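4.3 Inside the Opened Case: Where the Time Goes

By the time a desktop computer reaches the stage we talk about in this section, the easy part is behind it. The cover is off, the case has been laid down on its side, and all the things that were out of sight for years under somebody's desk are now facing up into the light. We had expected, when we first planned the study, that this would be the quick and pleasant portion of the work, and that the real delays would come earlier, with stuck side panels and missing keys. The Prirkgate records told us otherwise, and we have spent a good deal of this paper trying to do justice to what they contain.

The records cover 1,041 desktop computers received for reuse, of which the large majority were ordinary office towers. Each one had a paper sheet that traveled with it from bench to bench, and on that sheet the parts were ticked off as they came out: drives, memory, expansion cards, processor, power supply, board. The sheets were never meant for researchers. They have coffee rings on them, and a great many remarks squeezed into the margin, and we came to value those margins more than the boxes. A note such as "blue latch stiff, go gently" or "cable under cage AGAIN" tells you more about an afternoon's work than a tick ever could.

The remarks fall mostly into three families. The first has to do with the drive cage and the cables that run past it. Power leads and data cables are routed when a machine is built, by people with a clear view and an empty case, and they are met again years later by people who have neither. A loose cable will drape itself over the very bay one wants to empty. On several sheets the same cable was unplugged, pushed aside, and plugged back in by mistake before the drive finally came free.

The second family concerns latches and retention parts, those small levers and clips that hold memory, drives and processors in place. Colored plastic helps a great deal here. Where a maker has used a bright blue for the parts that are meant to be touched, new workers find them quickly, and the margin notes are shorter. Bare metal levers are another matter, and the one beside the processor drew more comments than any other single part of the machine.

The third family is the processor socket itself, and it deserves a little patience from the reader. Once the processor has been lifted out, the socket lies open among the capacitors, and it is easily the most delicate thing left on the board. A dropped screw or a sleeve brushed across it can spoil a board that was otherwise fit for another owner. The sheets have no box for this moment. The processor is ticked as removed, and everything that happens to the socket from then on goes unrecorded unless someone thinks to write it in the margin.

Figure 4. Opened desktop computers with the processor socket empty and the motherboard still in the case.

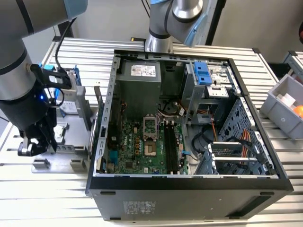
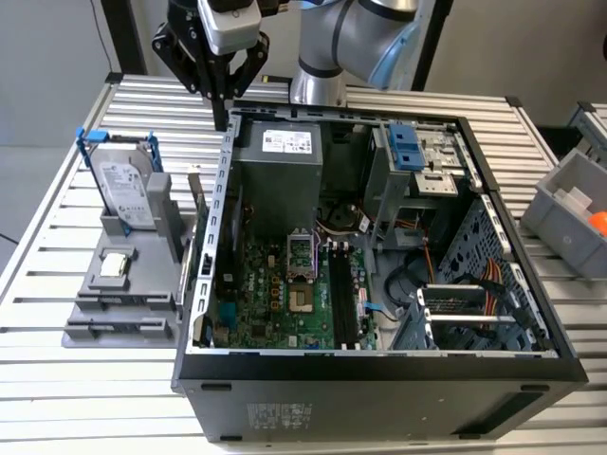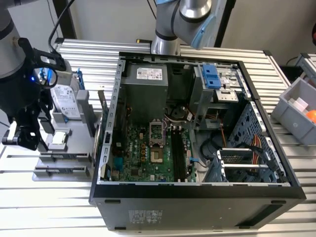
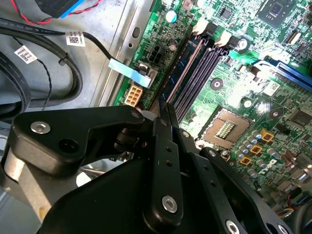

One refurbisher at Benari disagreed with us about the order of work, and did so at some length. The processor, in this worker's opinion, ought to stay in its socket until the very last, cables or no cables, so that the board could be tested once more before anything delicate was exposed. Taking it out early was described to us as "like pulling the cork and then going to look for the glasses," and the practice was put down to people being judged on how many parts they could tick in a morning.

We have a lot of sympathy for this view, and we should admit that it changed how we read the sheets. At Birano, where the processor usually came out before the drives, remarks about damaged sockets were more common than at Jardine, where it stayed put until the cage had been emptied. We would not want to lean too hard on the difference. The two workshops receive different machines, their benches are laid out differently, and Jardine simply has a stronger habit of writing things down. Even so, when we went back to both in June and talked through the sheets with the people who had filled them in, the order of removal was the thing they most wanted to discuss.

There is also the matter of where parts go once they are out. A hard drive in its plastic caddy wants a place to stand, and a bare processor wants a place to lie where it won't be set upon by a stapler. Workshops with a fixed spot for each part produced tidier sheets and fewer questions marks in the margin, and newcomers there picked up the sequence sooner, mostly by looking at which spots were still vacant. Jardine uses shallow trays for this, cut down from packing material, and has been thinking of marking them to match the boxes on the sheet. We return to the trays in the next section, along with the labeling of screws.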